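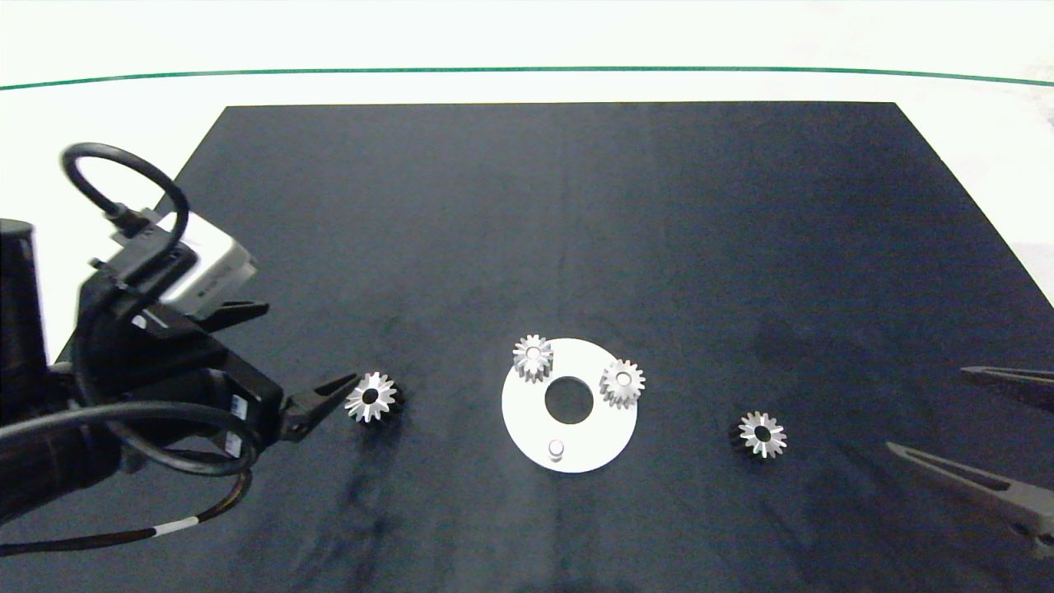 UNIT 8: SIMPLE GEAR TRAINS (Bench Work, Part One)
Course notes by Selma Kadrić

Last revised October 22, 2016

Before this session you should have read the chapter on toothed wheels in the course reader, at least until the section on backlash. If you did not read it, please do it before you come to the bench, as I will not repeat the definitions there.

1. The parts

The exercise uses a white round plate with a hole in the middle, a set of small spur gears, and the dark mat on which all the work is done. Please keep the mat on the table during the whole session. The gears are silver in color and they show well against the dark surface, and a small part which falls on the white tabletop is much more difficult to find.

Two gears can stand on the plate while others wait on the mat, one at the left side and one at the right. A short white pin projects from the plate near its lower side, below the center hole. Look at it before you start, so you know which way your plate is turned. In the worksheet we always draw the plate with this pin nearest to the student.

2. Some words we will use

Spur gear: a wheel with straight teeth, parallel to the axis. It is the simplest kind, and the only kind in this unit.

Bore: the hole in the center of the gear.

Mesh: two gears are in mesh when the teeth of one enter the spaces of the other. Gears which only stand close to each other are not in mesh. Many students write "in mesh" in the report when they mean "next to".

Idler: a gear placed between two others. It changes the direction of rotation of the last gear, but it does not change the ratio.

3. The ratio

For two gears in mesh, the ratio is the number of teeth on the driven gear divided by the number of teeth on the driver. Take a driver with 14 teeth and a driven gear with 29 teeth (these are numbers for the calculation only, do not look for them on the bench). The ratio is 29 / 14, or 2.07 when we round to two decimals. The driver must make a little more than two turns for one turn of the driven gear.

Now put an idler of any size between them. Write the two ratios one after the other and multiply. The teeth of the idler appear once above and once below, and they cancel. Please do this on paper one time with your own hand, even if you believe me.

4. Handling

Hold a gear by its faces and keep your fingers away from the teeth. Lay it flat when you are not using it, with the bore up. To seat a gear on a pin, bring it straight down and turn it slightly until the teeth find their place. If it does not go, lift it and start again. Do not press. A gear which was pressed at an angle can damage the edge of the bore, and after that it will never sit well.

Wipe the mat with a dry cloth at the end. Smudges on it are not a problem, but metal dust is.

5. For the report

Draw the plate from above with the position of each gear and the pin. Mark the direction of rotation with an arrow on every gear. Give the ratio with its calculation. One page is enough. Reports go to Iestyn Penry, and questions about the marks also go to him. The second part of the bench work, with compound gears, is in December.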